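How many demos before it stops flailing?

dakunow
I'm at 229 demos of the sim arm in the kitchen and my policy still wanders off halfway. Do I just keep going to 1,000?

bomulport_mo
Keep going! Mine was hopeless until 721, then it clicked (mostly).

sayegh3
Disagree with Mo. I'd throw out your sloppy ones first. I kept every demo where I paused to think and the arm learned to pause too, lol.

bomulport_mo
Eh, a few pauses never hurt mine.

dakunow
Ugh, I pause constantly. I've been leaving the counter the same every time too, scale up front and the plant behind it.
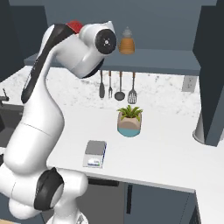
So I guess I'll shuffle the start positions tonight and redo a batch, then retrain and see if it still drifts.

sayegh3
Yes, shuffle! And vary the arm's start pose while you're at it.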